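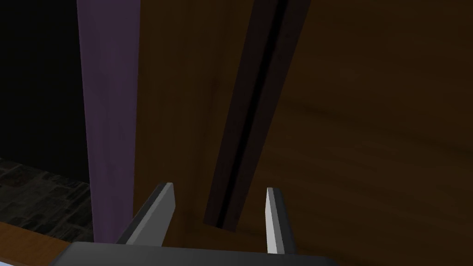

Simulator view: the two fingers open in front of the brown wooden panel.

Open day at Clamia, 22nd July

We were invited to see how the people at Clamia prepare the tasks for their robots. The visit lasted 3 hours and began in the screen room — a small room, and quite warm. Everything is first tried in simulation, and in the picture one can see the long dark channel in the wood, with its thin black slit.

After the coffee we were allowed to ask questions. Many thanks to Clamia for the patience! The next visit, to Trekerska, will be announced on this page.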